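Mokard phone lending and repair: progress report to the Fortin fund
Prepared by Océane Kennedy for Mélanie Lavoie
July 8, 2020

Dear Mélanie,

You asked for a plain account of where we are with the second part of the grant, with the bad bits left in. I have tried to do that, but I should say at the start that I am very pleased with how this half-year has gone and it will probably show!

Where we are

We have now taken in 225 donated smartphones against the target in our application. Most came through the two drop-off boxes in Trilutberg, and a good batch came from a letting agent who had replaced all the staff handsets in one go. Of the phones we have checked, 80 are out on loan and working, and another 46 have been stripped for parts. The rest are waiting for a battery, a screen or a bit of our time.

The loan figure is the one I am happiest about. In the spring we could not hand anything over in person for weeks, so we switched to posting phones in padded boxes with a printed sheet of first steps. I was worried that people would give up at the "connect to wifi" stage. A few did, and we talked them through it on the landline, but most were up and running the same day and several rang us from the new phone just to tell us so.

What people are asking for

When we wrote the application we assumed people would want the newest phone we could find. What they ask for, over and over, is a battery that lasts until bedtime and a screen they can read without glasses. Camera quality comes third, mostly from grandparents. Hardly anyone has asked about the processor, and the one person who did was testing me.

So we have changed how we grade handsets. The old sheet gave a single mark out of a hundred, which looked tidy and helped no one choose. The new one has separate lines for battery life, screen, loudness, storage left after updates, and whether the maker still sends security updates. Each line gets a short remark in words. "Loud enough for a kitchen with the radio on" is one of the remarks, and I think it tells you more than a number.

We also note whether the phone has a headphone socket. I had thought of this as a small thing until I learned how many of our borrowers use wired earphones with their hearing aids, or simply own one good pair and do not want to charge another gadget.

Batteries

Batteries remain our biggest cost and our biggest delay. Older models with a removable back are a joy: ten minutes at most including putting the kettle on. Sealed phones take far longer, and some of the glue is fierce. We have broken three rear covers this year, all on the same model, and have stopped accepting that model unless the battery is already healthy.

We changed supplier in the spring after a run of replacement cells that would not hold a full charge. The new supplier is slower and a bit dearer, but every cell has passed our overnight test so far. I would like to stay with them even though it pushes the parts line over budget. The details are under Money.

One thing I would do differently: we should have tested batteries before cleaning and wiping the phones. We spent a lot of April making handsets beautiful that we then had to put on the parts shelf. The order of work is now charge, battery test, screen test, wipe, update, clean. It sounds obvious written down.

Wiping and privacy

Every phone is wiped twice and the second wipe is done by a different person from the first. We have had no complaints and no leftover data found on a loaned phone. We did have 10 handsets arrive still locked to the previous owner's account. Four of the owners came back and unlocked them for us, which was kind, and the other handsets have gone for parts. There is now a large notice on both drop-off boxes asking people to sign out first, and a smaller one explaining how, for the two main systems.

Stistutitz, the stock list

You were sceptical about our building our own stock list, and with some reason. Stistutitz began as a spreadsheet with too many tabs. It is now a small web page where anyone on the bench can look up a phone by its sticker and see what has been done to it, what it still needs and who has it on loan. It sends a reminder when a loan is coming up for a check-in call.

It has already paid for itself in time. Before, if a borrower rang with a question, we had to go and find the paper card, and the card was usually under something. Now the person who answers the phone can see the model, the version of the system it is running and the notes from the last call. That alone has made the help line much calmer.

Still to do on Stistutitz:
search by part, so that we can find a donor phone for a given screen
a printable label that does not peel off in a coat pocket
a way to mark a phone as "loves to restart", which we currently write in the notes in several different spellings

The help line

The help line is open two mornings a week. Calls last longer than we planned, roughly twice as long, and I do not want to cut them short. Someone rings about the volume button and stays on to ask whether the message from the "bank" is real. It nearly always isn't. We have spotted a good many scam texts this way and have added a page about them to the printed sheet.

The most common questions since our last report were how to make the writing bigger, why the phone says storage is full, how to turn off the voice that reads everything out, and how to answer a video call without hanging up on the caller. That last one now has its own drawing on the sheet.

What has not gone well

The guide to choosing a second-hand phone is late. I promised a finished draft by now and what I have is two good chapters and a pile of notes. The chapter on cheap new phones is the trouble. Models come and go so quickly that half of what I write is stale by the time I check it. I am going to drop the model names and write about what to look for in the shop — how the screen looks by the window, how loud the ringer is, how much storage is left on the display phone, what the box says about updates. It will be a shorter chapter and it should last longer.

We also lost the school link. The plan was for older pupils to come and help with testing, and that could not happen with the school closed. The head teacher is keen to try again in the autumn and I have pencilled it in for October, but I would rather not count on it in the figures.

Chargers are a muddle. People give us phones without them and we are given chargers that fit nothing. We have bought a small number of decent ones and we are careful about throwing out anything with a loose pin or a hot smell.

Money

We are within budget overall. Parts are over, for the reason given above, and travel is well under because there has been almost none. I would like your agreement to move the unspent travel money across to parts. Postage was not in the original budget at all; so far we have covered it from the small reserve and from donations left with the phones. If posting carries on, and I hope it does, it ought to have a line of its own next year.

No change to staffing. I am still on three days a week and the bench is still run as agreed.
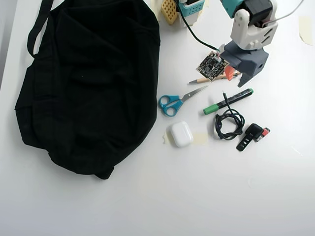
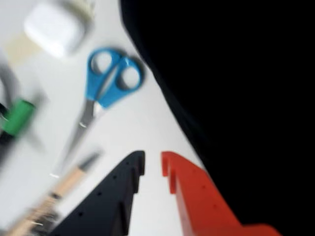
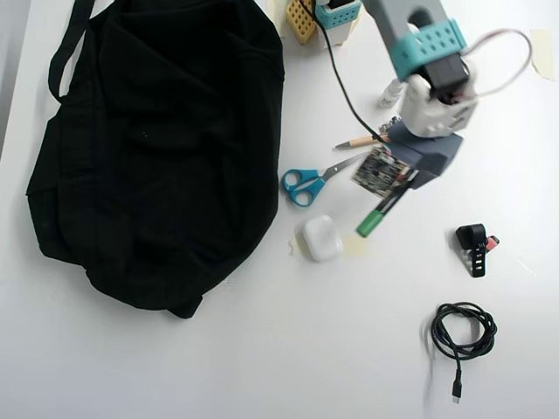
Plans up to the next report

First, clear the waiting shelf. With the new cells we should be able to get a good share of those phones out before the evenings draw in, when demand always goes up.

Second, finish the guide. I will send you the two completed chapters straight away if you would like to read them, and I would be glad of your pencil on the one about screens.

Third, ring every borrower who has had a phone for more than six months and ask how it is holding up. We have plenty of notes on how phones behave on the bench and far too few on how they behave in a handbag.

We would also like to try a handful of phones set up with a very simple home screen: calls, messages, camera, torch. Two borrowers have asked for exactly this and I can't wait to see how they get on.

Decisions needed from you
Moving unspent travel money to parts
A postage line in next year's budget
A new date for the guide

I am at the bench most mornings if you want to come and look over the stock list with me. Thank you for your patience in the spring, it made a real difference here.

Océane Kennedy
Mokard, Trilutberg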